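Tranulville Community Garden, August get-together, upstairs at the Boonchu, 7 pm

I took the notes again, so blame me (Ebbe Lindholm) for any gaps. Yaowalak Khunthong chaired and brought the sesame biscuits, thank you Yaowalak!

**Last month's notes.** Passed, once we'd fixed the spelling of Plimow.

**Water.** We talked about this for ages. The tap by the Plimow Street gate still drips and the hose won't stretch to the back beds, so I've been lugging cans all winter (my shoulders are not happy). Yaowalak got a price of $200 from Beritz for a longer hose and a new tap fitting, and we all agreed to go ahead. I'll ring them.

**Plots.** There are 2 free, both on the shady side. I reckon they'd be great for silverbeet and mint, but a few people thought we should just turn them into a shared herb bed. We went back and forth and left it for next time.

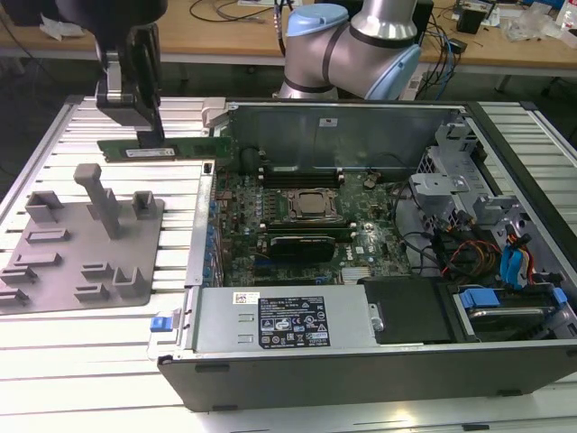
Can new members start before spring? They can start as soon as they've paid the $20 key deposit, and Yaowalak will show them where the tools live.

**Compost.** Bay one is ready to use and smells lovely, if you like that sort of thing. Please don't put citrus in bay two, the worms are still settling in. I offered to repaint the signs and was taken up on it very quickly.

**Seedling stall.** We've got nearly 100 tomato seedlings coming along in my sunroom, plus Yaowalak's chillies. I need egg cartons and old yoghurt tubs, so please drop them at my place, side gate's open.

**To do**

- Ebbe: ring Beritz, repaint compost signs
- Yaowalak: spare keys, stall table

We finished at 8:40 pm and stayed on for noodles.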